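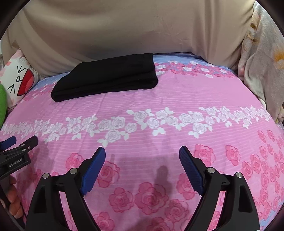

Glenys Birkett wrote under my last review that floral sheets look nice in the shop and then the print goes pale after one summer, so she buys only plain ones now. I had the same worry when I ordered this pink sheet from Jillska.

I have used it for 3 months and wash it every Sunday. To my eye the deep pink roses are still deep, and the white garland keeps its thin grey outline. The blue striped border I like most, it makes the bed look finished even when I leave folded clothes on it.

Two things are less good. The cloth wrinkles easily, also under something light, and I don't enjoy ironing such a big piece. And the pattern has a direction, so you must look which end goes to the pillow. I put it wrong two times.

For the price I am satisfied. I would buy it again, maybe in another color if they make one.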